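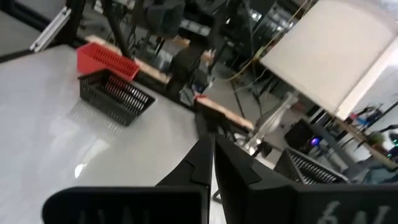
Wrist cam view, left the tilt in. Three baskets, black and red.

September 2019

Quick one tonight, been meaning to write this up since July and if I don't do it now it won't happen.

So. The wrist camera question. Short version for people who only read the first paragraph: dropping the head view during training hurt less than I expected, and dropping the wrist view hurt a lot more. Long version below, sorry for the mess.

Background. Kornley is our sorting policy, two arms, small objects into baskets. Learned from demos only, no reward, no simulator. Helel is the older version and I still use it as the baseline even though everybody is sick of it. Both see the same demos. We had over 4,000 of them by the end of summer, then I threw out the bad ones (arm stalls, dropped packets, me forgetting to hit save) and held back 879 for testing. Never trained on those. I checked. Then Tshepo Zwane checked, becuase he doesn't trust my scripts, fair enough.

Method, such as it is. Instead of training a separate network for every camera combo I train one and blank out whole views at random. Each demo, each view gets a coin flip. Never all of them at once, learned that the dumb way, the loss goes flat and you lose a night. At test time you just pick which views to switch off and see what breaks.
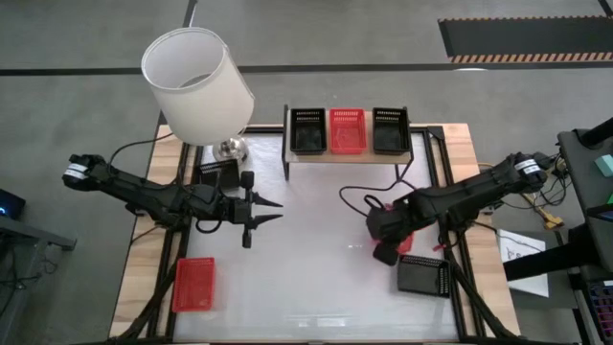 What breaks, mostly, is the last few inches. With the head view off the arms get to the right side of the table fine, a bit wobbly, sometimes a slow wander before commiting. Then the grasp is normal. With the wrist views off it's the other way around. Lovely confident reach, right over the object, and then it closes a finger width too early. Over and over. Same miss. You can watch it ten times and predict the spot.

My guess: from up high the gripper hides the thing it's about to grab. Tshepo's guess is it's a resolution problem, small object, few pixels. We argued about it over lunch and decided to run both. Cropping the head view to a tighter window got some of it back. Not all. So we're both a little right, annoying.

Basket color. People asked after the last post. Yes, it cheats. Train with the red one always on the same side and the policy learns the side and ignores the color. Swap them and Helel goes to the old spot like nothing happened. Kornley does better, I think the blanking forces it to look at whatever it's got, but it's not solved. We shuffle baskets between every run now. Tedious. Do it anyway.

Things I haven't done:
Lighting. Only ever tested with the setup as is.
3 seeds for Kornley but only 2 for Helel, the last one crashed and I haven't rerun it.
Anything with soft objects.

The logging is all Datine now btw, Harb kept falling over whenever both arms streamed together and I gave up on it. Timestamps line up much better. If you have old Harb logs there's a converter, ask me, it's ugly but it works.

Plots next time, the axis labels are still wrong on half of them. Rerunning the Helel seed over the weekend if the machine is free.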